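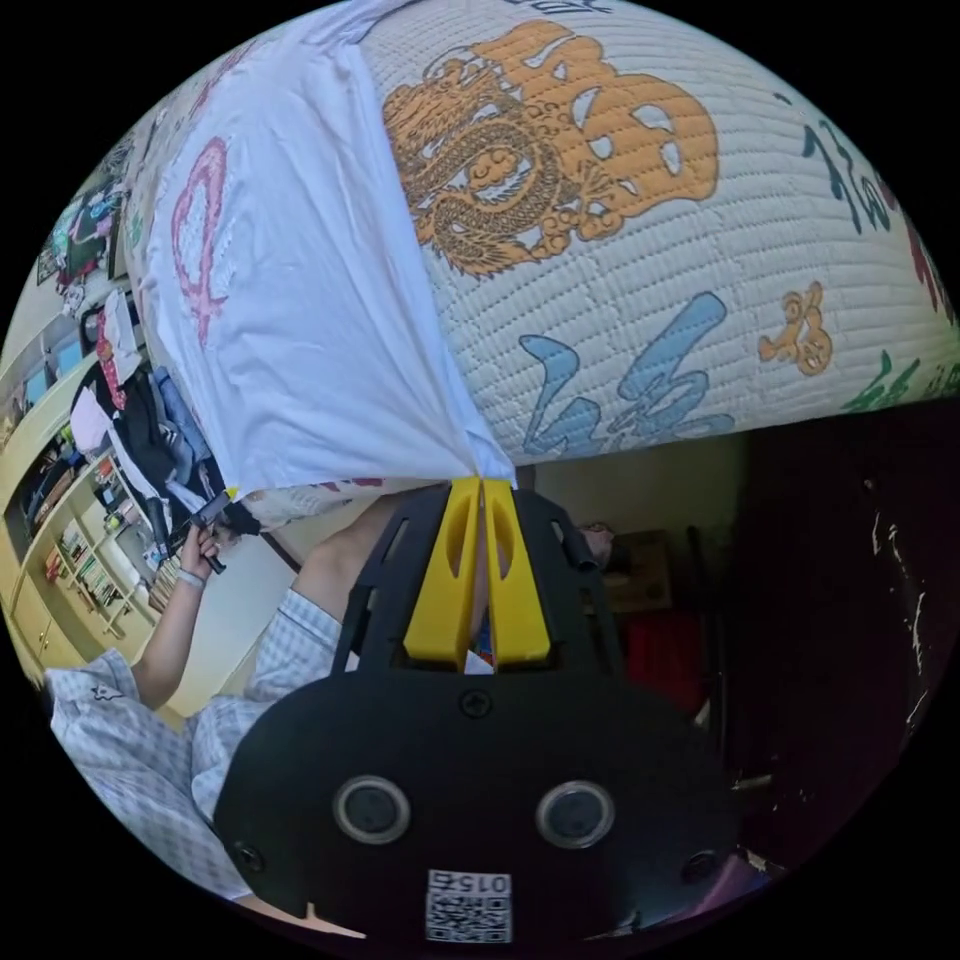
Drawstring bags: the questions I get asked most

I'm Jocelyn, and I look after the storage pages on Grendosmont. My post about putting everything soft in the house into drawstring bags has had 2,518 comments, which I have read (mostly in the bath). The same things come up over and over, so I've gathered my answers in one place. If yours isn't covered, scroll down to the comments and ask away!

Why a drawstring bag and not a box with a lid?

Boxes are great for books and bits. For clothes, though, I find a box is either half empty or the lid won't go on, and then it lives on the floor with the lid leaning against it. A bag takes whatever shape you give it. It squashes into the gap beside a cabinet, it goes on top of a wardrobe, and you can sit on it while you put your socks on. I do still use boxes for hats.

Do I want quilted or plain?

I like quilted, and I'll pay a bit more for it. The stitching gives the fabric some body, so the bag doesn't collapse in on itself while you're trying to fill it one-handed. Plain cotton is lighter and dries faster on the line. If it's going in a suitcase, go plain. If it's staying at home with jumpers in it, quilted every time.

Isn't white a daft colour for storage?

I thought so too! But white with a big print on it is far more forgiving than plain white, because your eye goes to the dragon and skips the grubby corner. A loud print also means you know which bag is which from across the room. My sister-in-law has five matching beige ones and has to open every single one to find a scarf.

What do you put in them?

Out-of-season clothes first. Then spare bedding, the guest towels, and the pile. Everyone has the pile - the things that have been worn once and aren't dirty but aren't going back on a hanger either. Mine used to creep along the wall until I couldn't get at the bookshelves. It gets a bag of its own now, and when the bag's full I have to deal with it. That's the only rule I've ever managed to keep.

How full is too full?

If you can't gather the neck into a point with one hand, take something out. You want a decent handful of spare fabric above the contents, otherwise the cord is doing all the work and the channel rips at the seam. Ask me how I know. I've mended mine 2 times and the second repair looks like a scar.

Mine won't pull closed smoothly. What am I doing wrong?

Probably nothing, new ones are stiff. Stand the bag up, shake everything down, then pinch the top together first and pull the cord second. Most people pull first, and the fabric bunches up on one side. If it still sticks, run the cord back and forth through the channel a dozen times and rub a bit of candle wax on it. Aishwarya Poojary sent me the candle tip and it's brilliant.

Do things go musty in there?

They can if they go in damp, so don't put them away the minute they come off the radiator. I leave mine overnight. After that I tip the bags out every couple of months, give it all a good shake and put it back. A lavender sachet is nice but won't rescue a damp jumper.

How do you wash a quilted one?

Inside out, cool wash, on its own, and knot the cord loosely so it doesn't vanish into the channel. (If it does vanish, a big safety pin and half an hour of the radio will get it back.) I don't tumble dry mine. It takes almost 16 hours on the airer in October, so pick your moment. Iron around the print, never over it.

Where do you buy yours?

All over the place. Floleo do a good roomy one with a thick cord. Ameck bags are cheaper and a bit thin at the base, fine for towels. I've had lovely ones from market stalls with no label at all. Nobody pays me to say any of this, sadly.

Can I make one out of an old quilt?

Yes, and you should! A single quilt folded in half and stitched up two sides is most of the job. Use something smoother and thinner for the top section where the cord goes, as quilting is too bulky to gather nicely. An old pillowcase is perfect. Lu, my long-suffering sewing machine, managed all of it except the corners, and I did those by hand in front of the telly.

What about labels?

I tie a luggage tag to the cord and write on it in pencil. Some of you pin a list inside, and that's much more organised than I'll ever be. Mine currently says "winter, also swimming things", and I'll get round to splitting those up when I find the other bag.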